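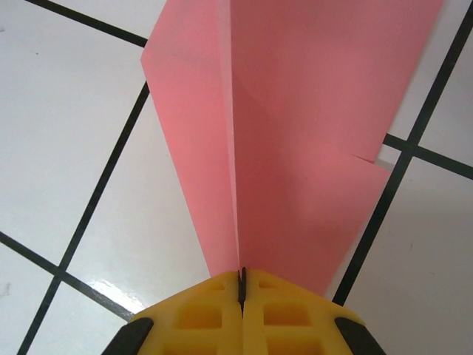

Moya Paper Tasks, data card

Summary

Moya Paper Tasks is a set of short robot recordings made at the Duditberg workshop in Besville. It covers light chores with paper: folding sheets, sorting mail, picking up scraps and handling finished paper airplanes. We built it to check whether a two-finger gripper can do this kind of work in an ordinary home. At present it can do part of it.

What is in it

11 tasks, recorded by a person driving the arm by hand control. Each recording has wrist camera video, joint positions, gripper opening and a one-line text label. Labels were written by the operator after each run and are not edited except for spelling.

What works so far

Holding and moving folded paper is the easy part. The policy we trained picks up an airplane by the tail and sets it down in a marked spot in most runs. Picking up crumpled scraps also works if they are not against a wall.

What does not

Folding. The arm can make a first crease but does not line up the edges well, and the error grows with each fold. Single flat sheets on glossy tile are hard to get a finger under. Sorting mail fails when 2 envelopes stick together. We would not leave any of these tasks running without someone in the room.

Known problems

Glare on shiny floors washes out parts of the video.
The tip of the gripper hides the grasp point once the fingers close.
Colored paper is overrepresented. White paper on a white floor is rare.
In 3 tasks the gripper opening was logged with a delay. Those are flagged in the notes column.

Splits

Train and test are split by room. The Sasberg rooms are test only, so please do not train on them.

Updates

Version 2 added the mail task and fixed the joint order. Mail recordings with readable addresses were removed in June. If you find one we missed, open an issue with the recording number.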